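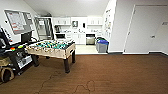

Foosball table and kitchenette in the common room at Flinbridge, the last stop on the open day route.

The Flinbridge Open Day is a public demonstration of indoor mobile robots held each August by Bretanura, a robotics company, at its Flinbridge workshop. Visitors watch robots find their way through ordinary rooms of the building and talk with the staff who program them. The event was first held in August 2021.

Background

Bretanura moved to Flinbridge after outgrowing a shared office in Espinoza. Its main product, Neltus, is a navigation program for wheeled robots in offices, clinics and schools. Early showings were given by invitation to prospective customers. The engineer Wenceslao Barajas proposed opening them to the public, arguing that the staff learned more from neighbours' questions than from sales meetings. The first open day drew 200 visitors, admitted in groups of 20.

Demonstration

Each group follows a robot along a set route of 4 stages: the workshop, the corridor, the meeting room and the common room. The whole route takes half an hour, with a short talk before the robot sets off. Visitors walk behind a staff member and are asked to leave a metre and a half clear on either side of the machine.

The common room is regarded as the hardest stage. It has brown carpet, which gives way to light beige tile at the kitchenette, and the robot has to cross the join without losing its estimate of its own position. The legs of the foosball table are a second difficulty, as a sensor mounted low on a robot registers them as separate posts and may plot a path between them. Thin cables on the floor are a third. Neltus treats any cable it recognizes as an obstacle, and the robot goes the long way around.

Visitors may choose the robot's destination from a short list. The waste bins beside the kitchenette are a frequent choice among school groups.

Staff do not reset the robot if it stops. It is given three minutes to work out a new path, after which the group moves on and the attempt is entered in the day's log. The logs are posted in the workshop at the end of the afternoon.

Reception

Local coverage of the first event was favourable, though one columnist complained that the robots were slow and the talk too technical. The talk was later shortened and a session for children under twelve was added. Admission remains free, and places are booked through the workshop's front office.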